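Features > Shop Floor > Buying and Budgeting

The Quote Is the Easy Part

A small plant shopping for its first robot arm will hear the same pitch three times before lunch. The arm is cheap now. The software is easy now. The thing pays for itself. I have sat through enough of these to know that the first claim is fairly close to true, the second depends on who is doing the typing, and the third is where a buyer should put down the coffee and start asking questions.

Take Allar, a contract assembler that builds control boxes and sensor housings in short runs. Management wanted one arm to move trays of small parts between a storage spot and a fixture. It's about as plain a job as you can find: pick up a flat tray, carry it over a perforated board, set it down inside a marked rectangle, come back for the next. The company asked two integrators, Clirnetti and Flasow, to bid on it, and both offered to prove the job out in simulation before any hardware was ordered.

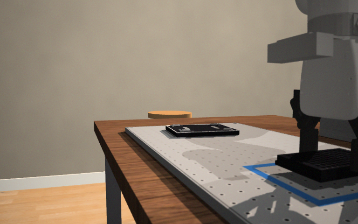
Simulation is now the standard opening move in these sales, and I don't object to it. It can show you early that an arm can't reach a corner, or that a gripper is too wide for the space it has to work in. Those are good things to learn before the deposit clears. What bothers me is how quickly a rendered tray handling job turns into a number on a spreadsheet. Allar's first payback estimate came from a cycle time measured in software, multiplied by every working hour in the year. There was no line for a bent tray. There was no line for a shift lead hunting for the one person who knows how to restart the program.

The two bids looked far apart until the buyers laid them side by side. Flasow came in lower on the arm and gripper but left out fixtures, guarding and training. Clirnetti included the fixtures, quoted training as two visits, and put guarding under "customer scope," a phrase that should be printed in red. Neither bid priced spare fingertips. When Allar asked, the answer was $865 a set from one of them and "we'll get back to you" from the other.

Fingertips are a small item, but they wear, and they have to match what you are picking up. Change the tray and you may need new ones. Change the tray often, as a contract shop does, and you have a running cost that no one put in the budget. The same goes for the board underneath. A perforated work surface is handy because fixtures can be moved around on it, but each move means someone has to teach the positions again or check that the vision system still finds them. Ask for that time in writing.
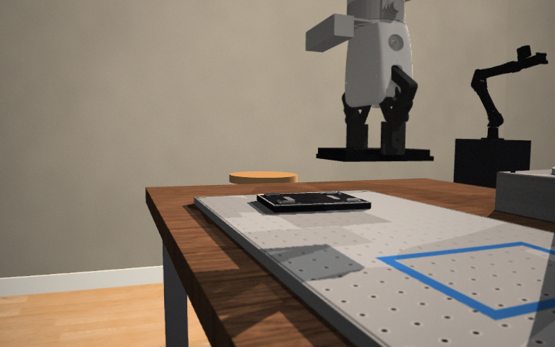 Then there is the question of what the arm is being compared with. Allar's plan assumed it would replace a full job. The tray work took up some 13 hours a week, spread over several people who were also doing other things. You can't cut a third of one person and a fifth of another. You can give them better work, and that may well be worth paying for, but it belongs on a different line from labor savings. A finance office that lets the two get mixed will be disappointed by December.

Ismail, a maker of pump fittings that went through this earlier, handled it in a way I liked better. The company wrote its own test before it called anyone. The test used its own trays, including the ugly ones, and ran for eight hours with its own staff at the controls and the vendor's people kept out of the room. A fifth of the purchase price was held back until the cell passed. One bidder walked away over that clause — useful information, and free.

It also budgeted for the dull stuff: floor space, an extra outlet, a cart for the trays, and a slow first quarter. The total was well above the quote. It was also close to what the company ended up spending, and I can't say that about many projects I've looked at.

Allar hasn't signed yet. The last I heard, both integrators had been asked to rebid with guarding, spares and retraining included, and to state which of their cycle times came from simulation and which from a running machine. One has asked for more time.

Contact the editors | Reprints and permissions | All rights reserved | Back to top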